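Wed 29 July

Humidity chamber, second run on the Lallero hygrometers. Clem swapped the saturated salt jars yesterday evening and left the chamber closed overnight. Sodium chloride on the lower shelf, magnesium chloride held back for the low point.

Logger ran to 2,233 samples before I stopped it. Sensor 6 is still reading high against the reference at the salt point. The offset looks constant through the plateau, so I am treating it as calibration and leaving the filter alone. Sensor 2 had the long tail we saw in June. Comfort thinks the membrane is contaminated. I would like to see it after a bake before ordering a replacement from Dreltico.

Chamber lid: the foam gasket has taken a set along the hinge side. Closed the latch on a strip of paper at each corner and pulled. Back left corner let go with almost no force. Replaced that run with the denser foam from the Tetteh roll and repeated the paper test. All corners hold now. Leak rate to be measured again tonight with the dry charge.

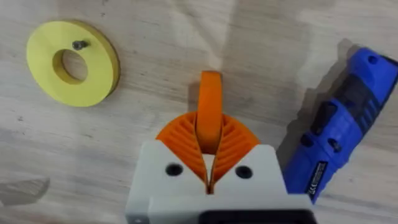

Fixing the sensor carrier is the next problem. The present carrier is clamped at the rim and the clamp shadows part of the airflow, which may explain why the outer positions settle last. Kwadwo suggests a single fastener near the edge and an open center, so that air can come up through the middle. The yellow ring on the bench has that general layout, a round hole through it and a screw standing in the face near the hole, but for our purpose the screw belongs farther out. A rounded head is fine. Metal inside the chamber should be stainless, given the salts – the old zinc-plated ones had white bloom on them by June.

Fan speed left at the low setting. At the high setting the salt slurry creeps up the jar wall and we get crystals on the shelf.

Reference mirror cleaned with isopropyl, then deionized water. Dew point repeated to within the meter's last digit on three cycles. Baptiste has the certificate; expiry needs checking before the report goes out.

To do:
Bake sensor 2, 17 hours, then back in position
Dry charge and leak rate, tonight
Ask Akosua whether Gutness still stocks the wide jars
Move sensor 6 to the center position and see whether the offset follows it
Label the new gasket run with today's date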